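Lekura canvas work apron, long term review
Posted 8/18/20

I bought the Lekura apron in May to replace a cheap polyester one that had melted at the hem. I do a mix of bench work and cooking, and I wanted one apron that could handle both. It cost 87 dollars with shipping, which is more than I have ever paid for an apron. I have worn it most working days since.

The Lekura comes in black, tan and a dark green. I went with black. It is a heavy cotton canvas with a light wax finish, and out of the package it was stiff enough to stand up in the sink. The stiffness lasted two weeks. After that the bib started to fold where I bend and the skirt stopped knocking against my knees.

Size is one size only, with adjustment at the shoulders and waist. I am on the short side and had to take the straps in nearly as far as they go. Saulius Kivi, who shares the shop with me, is well over six feet and found the bib sat a little low on him but was still usable. The waist ties are long enough to wrap and knot in front on either of us.

The straps are the main reason to buy this over a cheaper apron. They go over the shoulders and cross at the back, so there is no loop pulling on your neck. My old apron gave me a sore neck by early afternoon. With the Lekura I can go a full day without thinking about it. The drawback is getting it on and off. You have to pull it over your head with the straps already crossed, and the first few times I had one arm through the wrong gap. If you take your apron off every time you leave the room, you will get tired of this.

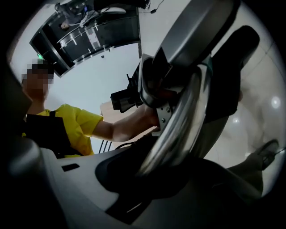

Anisa Liew wrote in after my first short post on the apron to say that she likes the cross straps too but had trouble with them slipping toward the ends of her shoulders when she reached forward. She fixed it with a couple of stitches where the straps meet at the back. I tried the same thing and it helped. It does mean you can no longer change the angle of the straps, so get the fit right before you sew.

There are 3 pockets: one on the chest, divided for pens, and two at the hip. The chest pocket is fine. A pencil and a small steel rule stay put when I lean over. The hip pockets are cut too wide for my taste, and they collect crumbs and shavings in the bottom corners. I turn them out at the end of the day. A flap would have been better.

Washing is where I have mixed feelings. The label says to spot clean and hang dry. I followed that for the first month, then gave up and put it in the machine on cold. Some of the wax came out and the black went a little gray along the seams. It did not shrink enough to matter. If you work with food you will want to wash it often, and in that case the wax finish is money wasted. Lekura sells a tin of wax for 18 dollars to redo it. I have not bought one.

Stitching has held up. The only loose thread is at the top left of one hip pocket, where I hang a rag. The buckles are plain metal and have not bent or rusted.

For comparison, I also borrowed a Skuneck apron for a week. It is lighter, it softens up right away, and you can throw it in with the towels. It has a neck loop, though, and the bib is narrow enough that I got glue on my shirt twice. For kitchen use alone I would take the Skuneck. For bench work I would take the Lekura.

Good: comfortable straps, strong cloth, wide bib
Bad: slow to put on, hip pockets fill with junk, wax does not survive the washer

I would buy it again in the same color, at a sale price if I could find one.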